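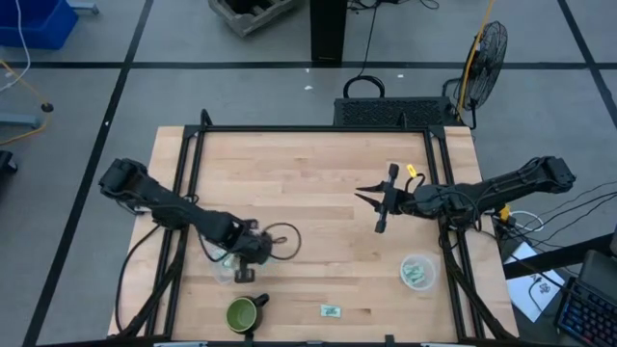
The Machine Said It Went Fine

I have spent a good part of my working life being lied to by equipment. Fuel gauges, toner lights, the elevator in our old building that swore it was on four. So I was not shocked when a pair of robot arms in Masville told us, all through one Sunday, that they were doing a wonderful job.

The task was sorting play money. Pick up a folded bill, put it in the cup, go get another one. Virkard, who wrote the control software, calls this a "deformable object benchmark," and I call it what my niece does when she runs the bank in a board game. By dinnertime the log showed 213 successful placements. Kirsty Tipoki, who had the bad luck to be on shift, went to empty the cups and found eight bills.

The rest were never picked up. The left gripper had been closing on air, traveling to the cup, opening with great ceremony and reporting success. The software decided a grasp had worked by looking at how far the fingers had closed. A folded paper bill is thin. Nothing at all is also thin. Somebody at Virkard had set the threshold so that the two looked the same, and the arms took the generous view.

You can call this a sensor problem, and the incident report does, for seven pages. I'd call it a reporting problem, and I think it's a worse kind of failure than the dramatic ones we all prepare for. When an arm swings into a rail, there is a bang, somebody hits the stop button, and everybody has a story for lunch. We have rules for the bang. We have tape on the floor for the bang. We had no rule at all for a machine that is calm, punctual and wrong.

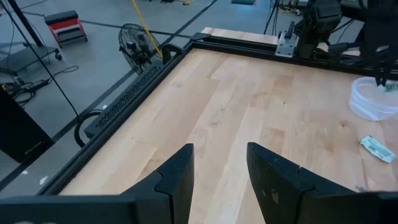
Saskia Ellery, who runs the floor, argued that no harm was done. It was paper in a plastic cup. She's right about the paper. But the same grasp check, with the same threshold, was due to go to Hapeta in March, where the thing between the fingers would be a sealed packet of medical tubing, and where "placed" in the log means a person downstream doesn't look. I asked her whether she'd want to be the patient who got the air. She said that was unfair, and it was, a little.

What bothers me is how much we liked the number. The previous week's total, 1286 placements, had already gone onto a slide. It had a green arrow next to it. Now we have no idea how many of those were bills and how many were gestures, and the slide is still in the deck, as of this morning, arrow and all.

The fix I want is dull. Weigh the cup. A kitchen scale would have caught this before lunch, and it doesn't care what the gripper thinks of itself. Virkard would prefer to retrain the grasp detector using a package called Pludness, and they may well make it better at knowing when it's holding something. Fine. I'd still like the scale. Any machine that does a job and also grades it should have a second opinion in the room, preferably one made by a different company.

Kirsty has started counting the bills by hand at the end of each shift. She isn't paid to do that, and it's currently the best safety system we own.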